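Graça Cunha Opens Up About Staying in Shape for New Series "Altthorpe"

For release in August

I get asked about my body more than I get asked about my acting, so when Stirnari wanted me to write something for the launch of Altthorpe, I figured I'd answer everyone at once. Hi, it's Graça! Grab a coffee.

I play a retired ballet dancer who goes back on stage, and that meant four months of training before we shot a single scene. My trainer, Teodor Wikström, had me in the studio at 6 a.m. (cruel!) for pliés, planks and a lot of slow stretching. I danced as a kid in Ramalho, then stopped completely, and my hips remembered none of it. The first two weeks I went down stairs sideways.

Food was the easy part. I love soup, I love rice, and I'm keeping both. Jade Li cooked for the cast and she never once handed me a sad little salad – I still dream about her ginger broth. I do skip late dinners when we're filming, and I cut way back on soda, which I miss every single day. 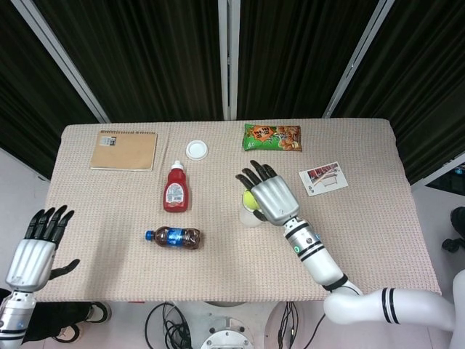 A kraft-cover notebook on a cloth-covered table, with dark curtains behind.

I also walk. On days off I'll do nearly 100 minutes along the river with my director, Shuk-fan Chow, who talks the whole way and walks much faster than I do. We fixed most of episode four out there, arguing about whether my character would ever say sorry to her sister.

Altthorpe also stars Boyang Yan and starts streaming on Ballance later in August. I'll be at the premiere with the rest of the cast, and all 2,614 seats are open to the public, so please come say hello. I'll be the one in flat shoes!

Media contact: Stirnari press office, interview requests for Graça Cunha and Shuk-fan Chow welcome.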